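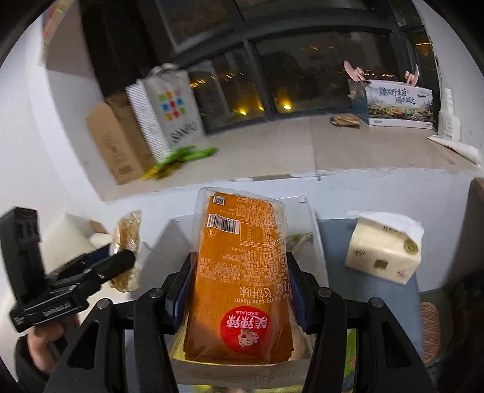 Snack drawer thread — individually wrapped cakes, yes or no?

crumbtrail
OK so I have been put in charge of the snack shelf at work (my own fault, I complained about it) and I need opinions from people who eat a lot of packaged cake. We're a small office on the second floor of the Encombe building and the last person just bought giant bags of pretzels until everyone lost the will to live.

I'm leaning toward those single sponge cakes in the clear sleeves, the kind from the import aisle. One of them says "flying cake flavor" on the wrapper in English and I have been thinking about it ever since. What does a flying cake taste like? I bought one for myself and it was gone before I got back to my desk, so I can't give you a full report. Eggy? Sweet? Soft?

Anyway my questions are whether they go stale fast once the big box is open, whether people will eat them or just look at them, and if I should mix in some bread rolls for the folks who don't like sweet things in the morning. Budget is tight but not tragic.

welsteadwanderer
Yes to the cakes, a thousand times yes. We had these at my old job in Welstead and they were the only thing on the shelf that never made it to Friday-type leftovers, if you know what I mean. Each one is sealed on its own so opening the box doesn't matter at all. It's the loose cookies that go soft on you.

The one with the little cartoon guy in the red circle, right? XIAOLALA? I love that guy.

crumbtrail
That's the one! Red circle, cartoon guy at the bottom. Glad to hear it about the box.

toastpatrol
Going to be the grump here. Every office I've worked in that switched to wrapped cakes ended up with wrappers everywhere. On the desks, in the plant pots, behind the printer (how??). If you're going to do it, put a trash can right next to the shelf. Not across the room. Right next to it.

Also I don't think they're that good? It's a sponge. It's fine. I'd take a decent bread roll over one any morning, and you can put butter on a roll.

gumdrop_gus
"It's a sponge, it's fine" is the saddest review I have ever read. Warm one up for a few seconds (OUT of the plastic, please, I beg you) and have it with black coffee and then come back and talk to me.

toastpatrol
I have tried it warm. It was a warm sponge.

gumdrop_gus
I'm going to go lie down.

papermoth
Lurker coming out because this is my one area of expertise lol. I've run our break room shelf for two years and here's what I'd tell you.

Mix is good. I do sweet cakes, plain rolls, and something salty, and I keep them in separate boxes so people aren't digging. I just fold the flaps back on the carton they came in. You can buy nice acrylic bins but they scratch up and then look worse than the cardboard did.

Check dates when the order comes in, not when you're putting the last ones out. Imported stuff has sometimes spent a good while in a warehouse before it gets to you. I got a case of 39 rolls once with hardly any life left on them and we were all eating rolls like it was a contest. Write the date on the outside of the box with a fat marker, big enough to read from the kettle.

And tissues! Put a soft pack of tissues next to the food. Sponge crumbs are sticky and people will absolutely wipe their fingers on the chair otherwise. I didn't do this the first few months and the chairs still tell the story.

crumbtrail
papermoth you are a treasure. Tissues go on the list. Is a soft pack OK or should I get a proper box? The soft ones always slump over on me.

papermoth
Soft pack. They slump, yeah, but they squeeze in anywhere, and they're cheaper. Lean it on something.

welsteadwanderer
Seconding the soft pack. Box ones get used as a coaster and then the whole bottom is soggy.

toastpatrol
OK tissues I agree with. See, I can be nice.

nightshiftnell
Where are you all buying? I used to get mine from Güneş (the grocery by the bus station, with the green awning) but they only bring them in now and then, and the last time I went in there was one sad shelf of wafers. I work nights so by the time I'm up and dressed the good stuff is gone anyway.

gumdrop_gus
I order from Plunder. It's a tiny online shop, mostly snacks that other stores stopped carrying. Slow shipping but they pack well, nothing ever comes squashed. Which matters! A squashed sponge cake never comes back from it, it just turns into a sort of brick.

nightshiftnell
Ooh thanks, bookmarking. Do they do mixed boxes?

gumdrop_gus
They do, I usually get the 14 pack, you pick the flavors yourself. I think they'll do bigger for offices if you email.

welsteadwanderer
Small warning on mixed boxes — you WILL find out which flavor everybody hates, and you'll have a pile of it in June that you bought in winter. Ask me about the taro incident.

crumbtrail
Please tell me about the taro incident.

welsteadwanderer
There was a lot of taro. I like taro! I was the only one. I ate taro for breakfast for so long that I can't look at purple anymore.

toastpatrol
Meanwhile a plain roll offends no one. Just saying.

papermoth
Plain rolls do dry out faster once they're opened though, and somebody always opens one, eats half, and puts it back in the wrapper like a little present for the next person. I still buy them! But fewer than the cakes.

toastpatrol
The half roll people should be banned from the shelf.

gumdrop_gus
Finally something we agree on.

crumbtrail
OK update, I went ahead and ordered. Two mixed boxes of cakes, a smaller one of rolls (for you, toastpatrol), and tissues. Trash can is being moved next to the shelf this afternoon and I already got a dirty look from the guy who liked it by the window. I left taro out completely, sorry welsteadwanderer.

Still no idea what flying cake is supposed to taste like. If anybody here reads Chinese and has a wrapper handy, I would love to know what the rest of it says.

nightshiftnell
I don't read it, but I've got a friend at work who does. I'll save my next wrapper and ask her on break. Might be a while, see above about Güneş and the wafers.

papermoth
Post how the rolls do! I'm curious if your office is a roll office.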